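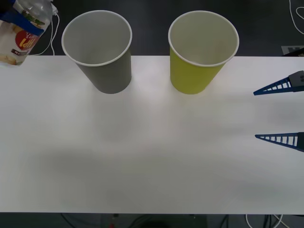
Two paper cups and an open gripper on the work table at Hostalis.

14 comments | 52 shares

Inese Mägi apologizes for the chairs before she says hello. They came from a school sale, she explains, and they are all a little too low for the tables, so anyone who visits Hostalis spends the afternoon looking up at things. She makes the tea herself, in a proper pot, and carries it to the far end of the room where it can't be knocked onto anything that matters.

Hostalis is a small outfit that collects examples for robot arms to learn from. Somebody steers the arm through a task by hand, the movements and the camera views are saved together, and after enough of these the learning system is given a try at doing the task alone. Mägi has run the collecting side since March, and before that she taught piano to children, a job she brings up often and with great affection.

"People hear 'robot' and they want to see a backflip," she says, laughing. "And I bring them over and it's a white table and a gray cup and a green cup - well, Rhun says yellow, we've never settled it - and I can see their faces fall a bit. But give it twenty minutes! Everyone who stays twenty minutes ends up leaning in."

The cup task goes by the name Prulten, for reasons lost to the first week of the project. In its plainest form, the arm has to take hold of one paper cup and set it inside the other. The operators work in blocks of 100 examples, and the cups are moved to new spots between one example and the next. That part, Mägi says, is harder on people than the steering.

"You think you're putting them down any old way, and then you look back over the block and they're all in the same three places. We're creatures of habit, I had students who always sat on the same edge of the bench. So now we draw the positions from a list, and Eleri made the list, and you do what Eleri's list says even when it looks silly."

Eleri Gape, who is working at the next table along, looks up at her name. She and her brother Rhun joined within a month of each other and they still bicker like people sharing a back seat. She would like it known that the list is very good.

"My first block was dreadful," she tells me, quite cheerfully. "I was too fast. I'd swoop in and grab the rim and squash it, and a paper cup doesn't forgive you for that. Inese sat with me and said, pretend you're picking up somebody's hot drink, and you like them."

The fingers on the gripper help. They are blue, pointed at the tips and open all along their length like a little ladder, and they give when they press on something. Muammer Duman, who looks after the hardware, is fonder of them than of anything else in the building.

"With stiff fingers you have to be exactly right," Duman says. "With these you can be nearly right, and nearly right is where most of us live." He has been through 9 pairs since the work began and has kept all the worn ones in a drawer, which he opened for me with some ceremony.

I asked what happens to the bad examples, the dropped cups and the misses. Mägi took a while over that one, and poured more tea first.

"We used to throw them all out. Then Takeshi - Takeshi Tamura, he does the training side over at Risow - he rang me up and asked where they'd gone. He wanted the ones where the operator misses and then puts it right. If the system only ever sees perfect pickups, he said, it has no idea what to do once it's a finger's width off. So we keep those now, and we mark them, and we only drop the ones where somebody sneezed."

The sessions are kept short. Six operators share the arms, and each stops after 45 minutes whether the block is finished or not. Mägi is strict about it - tired hands get jerky, she says, and the jerkiness goes straight into the data along with everything else.

Does she ever get bored of cups? She looked almost hurt.

"I listened to the same sonatina for eleven years," she says. "You start hearing the child instead of the piece. I can tell you which operator did which example now, just from how the arm comes in. Rhun comes in low. Eleri still swoops a little."

"I do not," says Eleri, from the next table.

Share this story | 14 comments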